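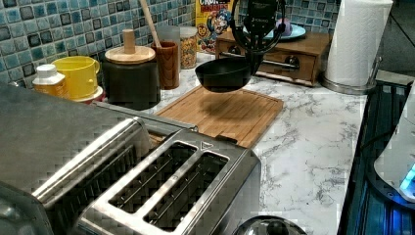
The gripper with the ladle over the cutting board.

Dropped and Slipping Cookware: Your Questions
3 min read

Thanks so much for all the notes you sent in after the August update! Hugo Paredes and I have gathered up the ones that kept coming back.

What is fault 7?
It's the grip-loss fault on the Vondura controller. The fingers think they've closed on something, the motor current says otherwise, and the arm stops where it is. We had 8 of them one Saturday, nearly all with round handles.

Why do bowls set it off too?
A bowl rim gives the fingers very little to hold, and if they come in at a slant, one side touches first and the bowl can tip.
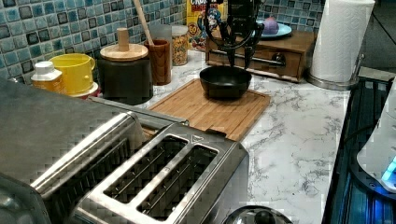
Fingers above the rim of the black bowl.

Please don't reach in to steady a tipping bowl, however tempting it is (I know, I know). Press the stop first and let it fall. 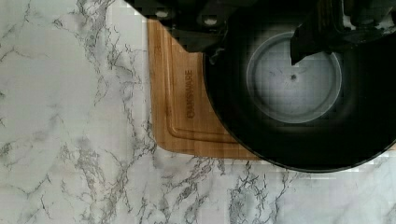
How do I clear the fault?
Press stop, support whatever is in the fingers, then open them slowly from the Odosero panel and hold Reset until the light settles. If it comes straight back, leave the arm off and write to us.

Should I just raise the grip force?
We'd rather you didn't go over 300 on the panel scale. Zodwa Kruger tried it on our own bench, and she ended up with a bent fingertip and a pan that still turned in the grip. Worn finger pads are a much likelier cause, so do look at those first.

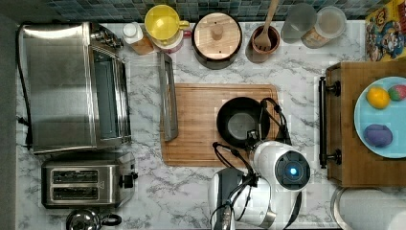
Reporting a Drop
Send us the log and a few words on what was being held, and we'll gladly take a look.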